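The Sweater Drawer Truce

I ruined my first good sweater at the age when you think warm water is friendly. It went in a medium and came out fit for a teddy bear, and I cried in the basement laundry room of my building on Bevan Street with the dryers thumping away behind me. I'd paid 80 dollars for that thing!

So for years I just didn't buy wool. I wore acrylic all winter, got sweaty on the bus, and told everyone I ran hot. Then a shop in Nillberg was closing down and I walked out with 6 secondhand cardigans in a paper sack (one of them mustard, what was I thinking), and I had to learn how to look after them.

Mostly you leave wool alone. I air mine by the window overnight and wash each one maybe twice a season. Cold water, the gentle cycle, a small squirt of the plain soap, everything zipped or buttoned and put in a mesh bag. Skip the softener. Then I roll it up in a towel, kneel on it like I'm mad at it, and spread it flat on the spare bed, where it stays until the cat finds it.

The pilling I've made peace with. A comb takes off the worst of it in one evening with the TV on — and I'll admit I find it as soothing as shelling peas. The mustard cardigan is on its seventh winter with me now, and it's the one I grab first.
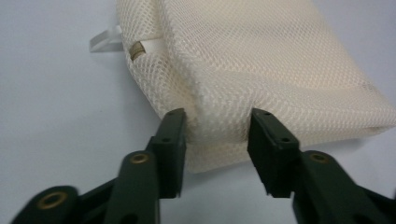

Reader Tromitz writes that a cold wash never did it for the moths, and that two weeks in the chest freezer, sealed up tight, is what finally saved the good scarves.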